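3.2 Floor finish and seating

The survey covered 106 living rooms in the Ivden district. Floor finish was recorded first, then the seating and any loose textiles kept on it. Tile was the most frequent finish, and 14 rooms combined it with a fabric sofa. In these rooms we noted tile color, joint direction relative to the seating, and glare from fixed lighting. Cushions were left as found and logged by color (Fig. 6).
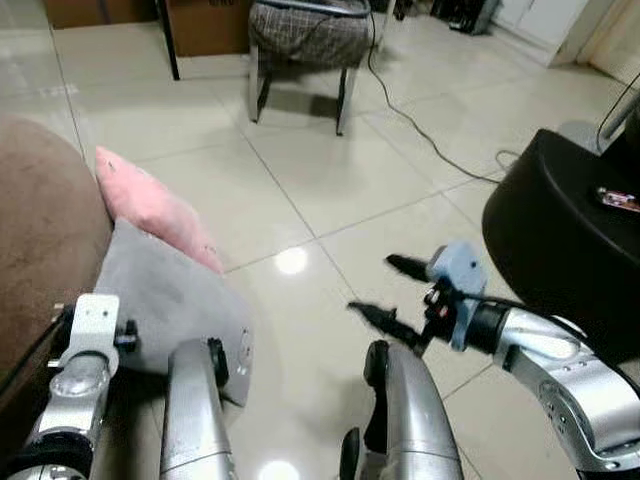
Fig. 6. Glossy beige tile with diagonal joints; brown fabric sofa with pink and gray cushions.

Glare was scored separately from tile color.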